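Kitchen Handling Budget Set: README

Contents of this package

Episode records, the cost workbook and the planning notes used to size the Skimulik kitchen handling cell. The set is meant for people who have to put a number on a dexterous manipulation station before anything has been ordered. It can also be used as a small training set, but it was not collected for that purpose and the task coverage is narrow.

Maintained by the Skimulik equipment planning group. Current revision: April.

Summary

Episodes: 3,152, all simulated
Episodes with a planning flag: 564
Episodes rejected at review and kept in a separate folder: 505
Task families: 7
Physical hardware used: none
License: internal use and named partners; see LICENSE.txt

The rejected episodes are not included in the 3,152.

Background

The cell was first budgeted from vendor quotes alone. Varkico quoted the arm and controller, Skileo quoted the hand, and Londoño quoted the table, the enclosure and the electrical work. The three quotes did not share a task definition. Each assumed a different reach and a different payload, and the totals could not be compared with the single-vendor bid that came in later.

The simulated episodes were produced to fix the task definition before the second round of quotes. Every bidder in that round received the same seven task descriptions, the same table dimensions and the same object list.

Directory layout

episodes/ one folder per episode, with joint states, contact events and rendered views
rejected/ same structure, plus a reason code
workbook/ cost workbook, one sheet per bidder and one comparison sheet
notes/ assumptions, open items, quote request template
objects/ meshes and mass properties
LICENSE.txt
CHANGES.txt

Task families

1. Grasp cookware by the handle
2. Lift and hold
3. Place on a marked position
4. Slide along the tabletop without lifting
5. Regrasp after placement
6. Hand to a fixed fixture
7. Clear the table to a bin

Families 1 and 2 carry most of the weight in the budget. They set the wrist torque, and the wrist torque decides which arm size is needed. Family 7 was added late and is underrepresented.

Fields in the episode record

episode_id: string, unique across episodes and rejected
family: integer, 1 to 7
object_id: matches a folder name under objects
peak_wrist_torque: newton meters, filtered
peak_finger_load: newtons, per finger
reach_max: meters, measured from the arm base
contact_events: list of time, link and object part
cycle_time: seconds, from first motion to release
plan_flag: true if any value exceeds the limit of the base configuration
reject_code: empty unless the record is under rejected

A planning flag does not mean the task failed. It means the episode could not be run on the base configuration as priced. When comparing bids, count flags per family and not over the whole set, or the larger families will hide the smaller ones.

Cost workbook

The workbook separates purchase cost from cost of ownership. Earlier versions mixed the two, and the first approval request was returned for that reason.

Purchase lines: arm, controller, hand, mounting adapter, table, enclosure, safety devices, cabling, freight, installation, acceptance test.

Ownership lines: service contract, replacement fingertips, replacement tendons or gear sets where the hand uses them, controller licenses, calibration, floor space, operator training, power.

Enter quotes before tax. Enter freight as its own line even when a bidder includes it in the unit price. The comparison sheet will not calculate if the currency cell is blank on any bidder sheet.

Notes on particular lines

Hand. This is the least predictable line. A multifinger hand costs more to buy than a parallel gripper and much more to keep running. Request the price of a full set of fingers and the price of one finger, with lead time for both. Two of the bids in the second round gave only the price of a complete replacement hand. Those bids were scored with the full replacement cost once in the service period.

Mounting adapter. Ask who makes it. In the first round neither Varkico nor Skileo had included it, and it did not appear in any total.

Table. The simulated table is rigid and level. A real one should be specified for stiffness as well as size. Londoño's quote gave a load rating but no deflection figure, and this remains an open item.

Spares. Hold one full set of fingertips on site from the first day. Do not count spares against the installation budget.

Training. Budget for a second session. New operators are usually hired after the supplier's included session has been used.

How the episodes were reviewed

Each episode was replayed once by a reviewer and checked for interpenetration, object drift at rest and missing contact events. Episodes with any of these were moved to rejected with a code. The reviewer did not judge grasp quality. Episodes in which the object was dropped are kept if the physics are otherwise sound.

Reject codes: P for penetration, D for drift, C for missing contact, X for other. Code X requires a line of text.

Sample view, family 1

The hand approaches the saucepan from the side, with the thumb at the handle and one finger reaching to the rim of the bowl. Views of this kind were sent out with the quote request so that bidders could check clearance under the palm and between the thumb and the pan.
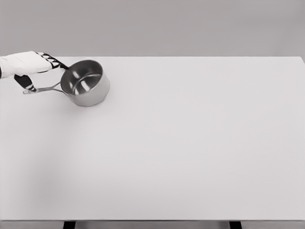

Known limitations

Friction values are estimates. They were taken from one table of general values and were not measured on the objects.

All cookware masses are for empty items. A saucepan with water in it will load the wrist well beyond the values recorded here. Anyone planning for filled pans must rerun families 1, 2 and 5 with revised mass properties before using the torque figures.

Cycle times are optimistic. The simulated controller has no safety-rated speed limit. The workbook applies a correction factor on the comparison sheet, cell notes included.

Rendered views are not suitable for estimating lighting or camera cost. No camera line is included in the workbook. If vision is required, add it as a separate package with its own mounting and calibration lines.

Finger wear is not modeled.

Using the set for a new budget

1. Copy the workbook and clear the bidder sheets.
2. Replace the object list if yours differs. Keep the object_id format.
3. Set the base configuration limits on the first sheet.
4. Run the flag script in notes and review the count for each family.
5. Send the quote request template with the task descriptions attached.
6. Enter the returned quotes and resolve blank lines with the bidder before comparing totals.
7. Record every assumption in notes, with the name of the sheet it affects.

Open items

Deflection figure for the table.
Single-finger pricing from the remaining bidders.
More episodes in family 7.
Decision on whether the acceptance test is run at the supplier's site or after installation. The travel cost is currently carried on both lines and one must be removed.

Changes in this revision

Split the hand line into purchase and spares. Added reject code X. Corrected the unit of peak_wrist_torque in the field list, previously given as newtons. Removed an outdated lease comparison sheet that used first-round prices.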